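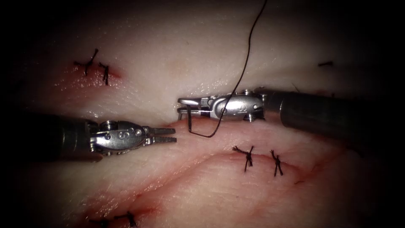 Recording suturing demos by remote control, quick version for anyone starting on the Skesine rig. You sit at the console, drive both arms by hand, the logger saves what you did, and the policy learns from it later. So if your demo is sloppy the robot will be sloppy too. The bit people get wrong most is the handover. Right jaws shut on the thread, left jaws a little open and close by but not touching it yet. Hold that for a beat before you go in. Gives us a clean place to split the recording.

What you need

Console, both arms homed, a pad, black thread, curved needle. Winevance logger running on the side machine. Check the disk first, a full one fails silently.

Setting up

1. Home the arms with nothing under them. Then slide the pad in.
2. Clutch in, move each hand a bit, clutch out. If the tips jump, re-home. Dont just carry on.
3. Set motion scaling to 6. Lower feels nicer but you get big jerky moves in the data.
4. Look at the side view AND the wrist views. Wrist views are the ones the policy gets, so a task you can only see from the side is no use to it.

Recording one stitch

5. Start the logger, hands still, count to 2.
6. Bring the needle round so you can see the point in the wrist view. The shaft takes up loads of room at the bottom and the point can end up right next to it. If you lose it, back off and come in again, slowly. Leave the back-off in the recording, recoveries are useful.
7. Keep slack in the thread. A shallow loop across the top of the view is fine. Tight thread drags the tissue and you'll fight it all the way. 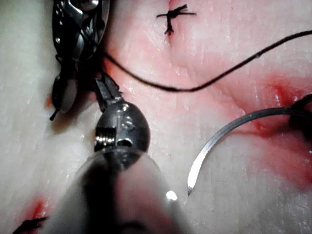

8. Pull through in short tugs, swapping hands. No long sweeps, the arms run out of travel and the demo is wasted.
9. Tie off, cut, open both jaws, stop the logger. Name the file straight away. You will not remember later.

Old threads and offcuts

Bits of cut thread on the surface are OK in moderation. We leave some on purpose so the policy sees a bit of mess. What you can't have is an offcut lying right where the next knot goes, you'll grab the wrong thing. Same with shadows: when one instrument is shading the spot you're working on, swing the wrist a touch and carry on.

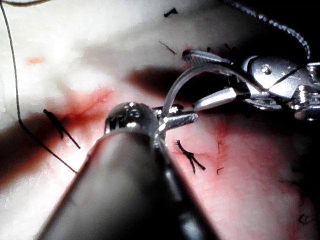
Gikberg, 10 July 2021

Update after the last batch. 111 demos logged, 43 thrown out. Nearly all of those were clutch slips or somebody talking and forgetting to stop the logger. Lino Bortolotti has put a foot pedal on the stop command, use it. Also the Lappalainen scripts now flag any demo where an arm sits idle too long, so check teh list before you upload.

One more thing, reusing pads. Go on using one till there's no clear stretch of cut left, then bin it. Start each demo on a different stretch or the policy just memorises one spot. 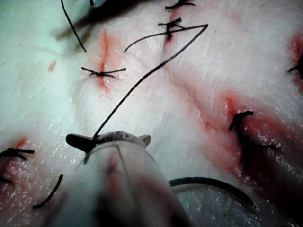
Wrist view: knotted stitches over the cuts, long thread up from the jaw tip.

With a thread doubling back like that, follow it from the jaw up to the bend before you grab anything. Going for the nearest bit of black usually gets you a stitch tail. If you do grab a tail, let go, don't pull, and mark the demo "recovery" in the notes field.

Upload goes in the shared folder under your initials. Next rewrite of this page in October, send me corrections before then.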